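Zerncombe Quilted Winter Jacket, Sand

Item 513
Sizes XS to 3XL
Ships folded in a storage bag

The Zerncombe is a hip-length padded jacket for cold, dry weather and light snow. It is cut wide enough to go over a sweater and short enough to sit down in a car without bunching up at the waist. We have carried it for four winters. The current version has a softer collar lining and a longer zipper pull that is easier to grab with gloves on. Nothing else has been changed.

Details

Shell: woven polyester, water repellent, not waterproof
Fill: recycled polyester, no down or feathers
Lining: plain woven polyester
Front: two-way zipper with an inside flap
Pockets: two outside with zippers, one inside, open at the top
Cuffs: elastic, set inside the sleeve
Weight: 800 grams in size M
Colors: Sand, Navy, Dark Green (Navy is sold out in S and M until June)

Fit

Order your usual size. If you are between sizes and plan to wear only a shirt underneath, take the smaller one. The sleeves run slightly long on XS and S. Chest measurements for each size are in the size chart, taken with the jacket zipped and lying flat, so double the number before comparing it with your own chest.

People who know the Van Leeuwen parka will find the Zerncombe shorter, lighter and roomier in the shoulders. The Muller vest uses the same fill and the same zipper, and in matching sizes it fits under the jacket, though this gets warm indoors.

Washing

Close all zippers and turn the jacket inside out. Wash alone on a gentle cycle in cold water with a small amount of liquid detergent. Do not use bleach or fabric softener. Run a second rinse if you still see suds.

Tumble dry on low for 90 minutes with two or three clean tennis balls. Stop the dryer halfway through and break up any clumps in the padding by hand. If you don't have a dryer, lay the jacket flat on a rack and turn it every few hours. It can take two days to dry all the way through. Do not iron, and do not dry clean.

The water-repellent finish wears off over time. When rain starts to soak in at the shoulders, apply the Vumano spray to a clean, damp jacket and let it dry as directed on the bottle. One bottle covers two jackets.

Storage

The padding recovers best when it is not squeezed for months at a time. Use the bag for travel and hang the jacket up for the summer, or lay it loosely in a drawer.

Beige puffer jacket on a lavender blanket

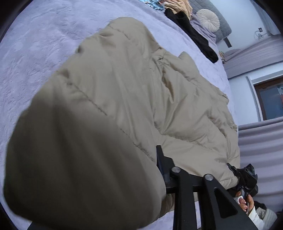
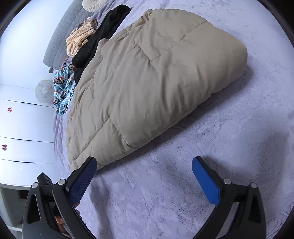
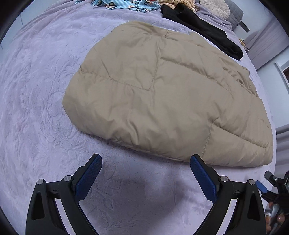
Shipping and returns

Orders placed before noon leave our warehouse the same business day. Returns are accepted within 90 days if the jacket is unworn and the tags are attached. Use the label in the package and write the item number on the form. Exchanges for another size ship free once; after that you pay postage.

Zippers are covered for 4 years. Send us the jacket clean, with a note saying which zipper has failed, and allow three weeks for the repair. Tears in the shell are not covered, but we sell adhesive patches in all three colors.

Page updated 9 August 2018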